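Open evening at the Huslow student robotics club, August 2019

My nephew has been on at me for ages to come and see what his club gets up to, so when they threw the doors open I finally took the bus over (the 39, which stops right outside, very handy!). I was expecting battling lawnmowers. What I got was a bright open office full of desks, cables and shelves crammed to the top, and a lot of people very keen to talk about cutlery.

The project is called Stondska and the idea is to teach a robot to lay and clear a table. Before the robot gets a go, the students do the job themselves with a gripper they hold in the hand, over and over, and it has a camera on it so everything gets recorded. They had 628 goes saved when I arrived and want 1239 by January, which sounds like an awful lot of table laying to me, but they seemed cheerful enough about it.

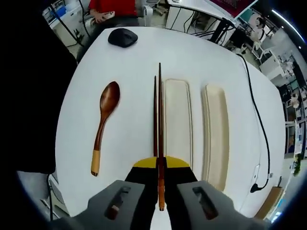 Having a go myself

Florêncio Vilela runs the club and he is a very patient man. He handed me the gripper and pointed me at the chopsticks, and I thought, well, how hard can that be? Very! A wooden spoon gives you something to get hold of, but chopsticks are so thin, and they lie so close to the table that I kept pushing them along in front of me. I got one up on my fourth try and let out a bit of a whoop.

The rule is that everything goes in a row, spoon on the left, then the two chopsticks, then the long cream trays, all facing the same way. If you knock one skew you straighten it and carry on. I knocked plenty skew.

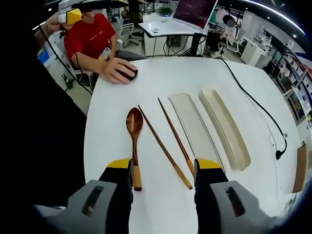
Afterwards I had a long chat with two of the second years about Drastik, their other team, who are building a little cart to carry the dishes off to the sink. It wasn't running that evening, sadly, as they were waiting on a motor, but I was shown the drawings and told what it had cost so far (£284, mostly wheels, and there was some grumbling about the wheels).

Tea and biscuits were in the corridor, and there was a sign-up sheet for the autumn beginners' course. You don't need to know any programming, they said, and you can come along at any age, so I've put my name down. If you're going by car, use the back entrance, as the front car park shuts early.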